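Wultar notebook, two-arm bench (simulated)

Lesside, 10 a.m.
Question from Thibodeaux again: can the arms put a flat-pack shelf together yet? Ran the small-parts layout in the simulator. Wrist view first. The fingers hide most of what is under them.

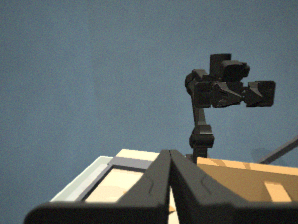 Bench layout
Kept the Waltero table as is, two arms facing in, metal frame around the top. Changed only the part list.

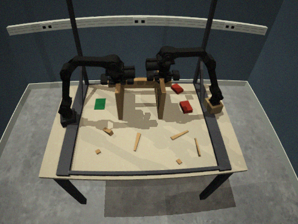 A shelf is a bad first chore and I still think we should do sorting before joining. Up to 31 contacts per run slows the solver to a crawl. The three narrow strips in the front half all lie at different angles, so each needs its own approach. Bent Gunnlaugsson wants them squared up beforehand. I don't, a kitchen drawer won't be squared up either.

Close view for the grip notes, a fingertip on each side of the long beam.

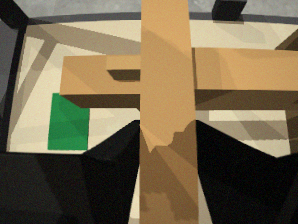
Lesside, December
Grip force back to 20. Answer for Thibodeaux: picking, maybe. Joining, no. Bent to rerun with 2 seeds and softer finger pads.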